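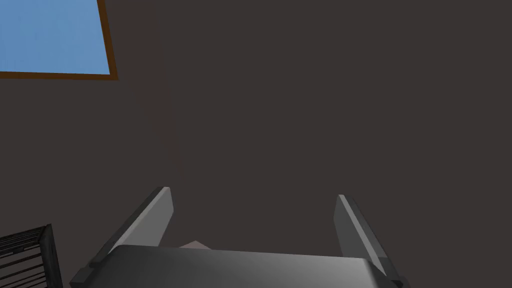
Cats > Fostering > Foster Room Checks
November, by Kátia Coutinho

I ran through the kitten room again before the new litter comes over from Prumton (two black ones and a very loud tabby, I'm told!), so this is my list with my notes scribbled in.

Door latch: OK. It clicks shut on the first push now. Last month I had to lift it a bit.

Screens: OK, but I leaned on every one with my palm, and you should too. Kittens climb.

Blind cords: FIXED. Tied up high on a cleat. I found one dangling and felt awful about it.

Gap behind the dryer: FAIL. Moya, my last foster, squeezed in there and took 15 minutes and most of a can of tuna to come out. Board goes in tonight, and nobody moves in until it does.

Heating pad: OK. Low setting, towel over it, and half the bed left bare so they can scoot off if they get too warm. Cord is covered.

Room temperature: 80 by the nest, which the vet is happy with for this age.

Plants: OK. The lily is gone to my sister's for good.

Small stuff on the floor: REDO. Found 2 hair ties and a bread tag under the dresser. How?? I vacuumed!

Litter: OK. Non-clumping only until they're bigger, they eat it otherwise.

Carrier: screws tight, door swings fine, fresh blanket in.

Smoke alarm: tested, and the old cat is still mad at me.

Next check is the morning they arrive, before breakfast.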